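Irnora adds shared inbox to its help desk software

Irnora, the customer support platform used mainly by small online shops, has added a shared inbox that brings email, web forms and social media messages into one list. The update went live for paying customers on Friday and will reach free accounts in June.

Until now, Irnora users had to switch between separate tabs for each channel. A customer who sent an email and then followed it up with a web form would show up as two separate cases, often with two different members of staff replying. The new inbox matches messages by email address and order number and groups them under a single customer record.

Staff can assign a conversation to a colleague, leave a private note on it or set it to come back at a chosen time. A coloured bar next to each message shows how long the customer has been waiting. Managers can change the waiting times that trigger each colour, and can set different ones for evenings and weekends.

Gunārs Zariņš, head of product at Irnora, said the merging of duplicate cases had been the most requested change for the past two years.

"Shops were answering the same question twice and sometimes giving two different answers," he said. "We wanted one list that a new starter could understand on their first morning."

The inbox was tested by 460 shops over the winter. Among them was Brandholm, a kitchenware retailer, which moved its whole support team over in January. The company said returns queries were now easier to follow from start to finish, although it had asked for better search within attachments. Irnora said that was being worked on but gave no date.

Pesel, which sells lighting and lamps, also took part. It kept its old system running alongside the new one for the first month and switched it off once its saved replies had been copied across.

Plans and limits

The shared inbox is included in all three paid plans at no extra cost. Free accounts will be limited to 100 open conversations at a time and 3 connected channels. Closed conversations do not count towards the limit and stay searchable for a year.

Existing customers do not need to install anything. The inbox appears in the left-hand menu after the next login, and the older channel tabs can be kept by ticking a box in settings. They will be removed for good at the end of the year.
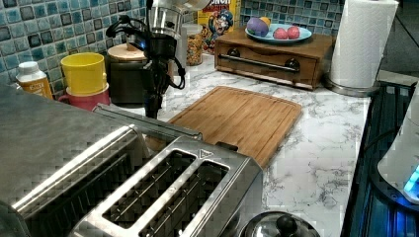 Moving from another system

Irnora has published an import tool for shops coming from other help desks. It accepts CSV files and carries over customer names, tags and past messages. Attachments have to be moved separately. A setup guide is on the company's support pages, and live walkthroughs are being run by its partner agency, Vītola, in English and Latvian.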